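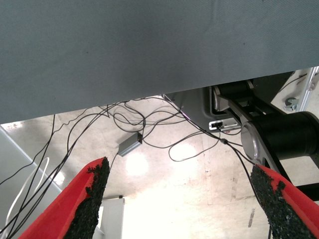

Cloth first, everything else after

I finally covered the big worktable and I am so happy with it! Gray-blue, finely woven, slightly mottled, which means a bit of lint or a crumb doesn't jump out at you the way it did on the old white top. I'd been going back and forth between this colour and a dark green since June, and the gray-blue won because it goes with everything in the workshop (and it was the one on the remnant shelf, 80 cents a foot cheaper).

The cloth came from Villanueva, the upholstery place past the bus depot. Arnar Bach cut it for me on Tuesday while I stood there changing my mind about the length. I ended up with 200 cm, which gave me enough to wrap the ends with a decent strip left over for mending. Iron it before you start! I did half, got impatient, and had to take it all off again.

The wrapping was the fun part. Pull from the middle, work out toward the corners, and keep checking the weave is running square. I went around a second time to tighten it up and the difference was huge, the whole surface just settled down and looked like proper furniture.

Next up is the cabling, and oh boy. Thin black cables, loads of them, hanging and looping in the space under the cloth. I don't mind a few, but when you drop a pencil and crouch down to get it you want to find the pencil. My plan so far:

Trace each cable to its plug and put a paper tag on both ends.

Gather the slack into soft loops with fabric ties, nothing cinched tight.

Run what I can along the aluminum framing so it's up off the floor.

Justinas Lepik swears by the Skernia ties, the wide ones that come in a roll of 60, and he's lent me half of his to try. I'm doing the right side first as it's the busiest, then I'll work my way over with a podcast on and a big pot of tea.

Leftover cloth might become a pouch for the spare ties. Or a cushion for the stool, it could really use one!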